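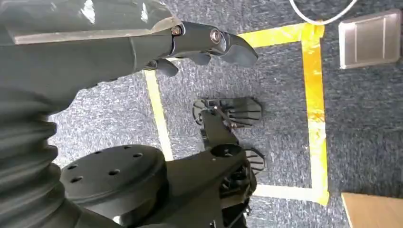
Progress Report to the Prullari Fund
Project: Mekia — learning two-arm handling from demonstration
Prepared by Petronella Adams, Skomisa Robotics Laboratory
Sep 8, 2019

Work in August centred on the taped-area trials set out in our funding agreement. The left arm now works within a rectangle marked in tape on the laboratory floor, and the wrist camera supplies the main record for training.

We collected 1282 demonstrations, of which 848 met the quality standard. Most rejected runs had gaps in the joint data — a fault Gert Mabuza has traced to the logging software. The full set now stands at 3068.

Elīna Siliņa compared two ways of labelling the moment of grasp. Labels drawn from finger position agreed more closely with human judgement than those drawn from motor current, and we propose to adopt them. The comparison covered 11 operators.

Spending is in line with the approved budget. The next stage will repeat the trials with both arms moving at once. Marthinus Le Roux will forward the revised schedule under separate cover.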